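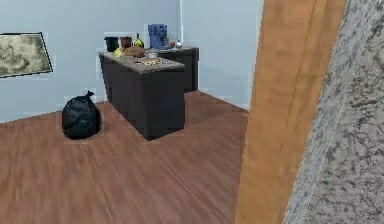 Warum stellen wir uns eigentlich die Wohnung so voll? Meine Antwort nach 16 Jahren Mietwohnung: aus Angst vor der leeren Ecke.

Ich kenne das ja von mir selbst. Kaum ist irgendwo ein Stück Boden frei, denke ich an ein Regal, und wenn das Regal steht, muss natürlich was rein. Beim letzten Umzug nach Vurkberg haben wir 186 Kartons geschleppt (ja, die waren nummeriert, ich bin so jemand), und in den meisten steckten Sachen, die ich seit dem Umzug davor kein einziges Mal in der Hand hatte. Fonduegabeln! Drei Salatschleudern! Ein Ladekabel für ein Telefon, das meine Schwester mal verloren hat.

Dorota Marciniak, meine Nachbarin von unten, hat mir beim Tragen geholfen und irgendwann nur noch gelacht. Bei ihr stehen im Wohnzimmer ein Tisch, zwei Stühle und ein Sofa, fertig. Ich fand das immer ein bisschen ungemütlich, so wie ein Wartezimmer, bis ich im September einen ganzen Abend dort gesessen habe und gar nicht mehr nach Hause wollte. Man hört sich in so einem Raum besser zu, bilde ich mir ein. Jedenfalls hat mich kein Stapel angeguckt, der noch sortiert werden will.

Jetzt kommt bestimmt gleich jemand und sagt, das sei doch wieder so ein Luxusthema. Stimmt zum Teil. Wer wenig Geld hat, hebt Dinge auf, weil Nachkaufen teuer ist, und darüber sollte sich keiner lustig machen. Mir geht es um Leute wie mich, die Sachen behalten, weil das Entscheiden so lästig ist.
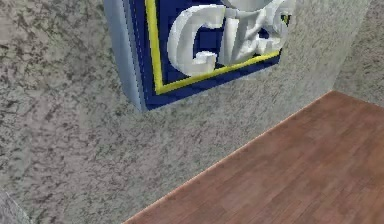 Muss man denn gleich alles wegwerfen? Weggeben reicht völlig, und zwar in kleinen Portionen: ein Fach pro Abend, danach ist Schluss.

So mache ich es jedenfalls, und ja, ich schummle dabei. Die Bücher habe ich bisher ausgelassen, an die traue ich mich nicht ran. Mein Kollege Ryszard Lis schwört auf Kisten mit Datum drauf: Was ein Jahr zubleibt, fliegt ungeöffnet raus. Ungeöffnet! Das könnte ich nie, ich würde nachts aufstehen und nachsehen.

Was mich am meisten ärgert, sind übrigens die Ordnungsboxen. Da kauft man Plastik, um das andere Plastik zu verstecken, und findet sich dann auch noch vernünftig. Ich habe selbst einen halben Schrank voll davon und werde sie jetzt nach und nach verschenken. Wer in Vurkberg wohnt und welche brauchen kann, soll sich melden, die Deckel sind fast alle noch da.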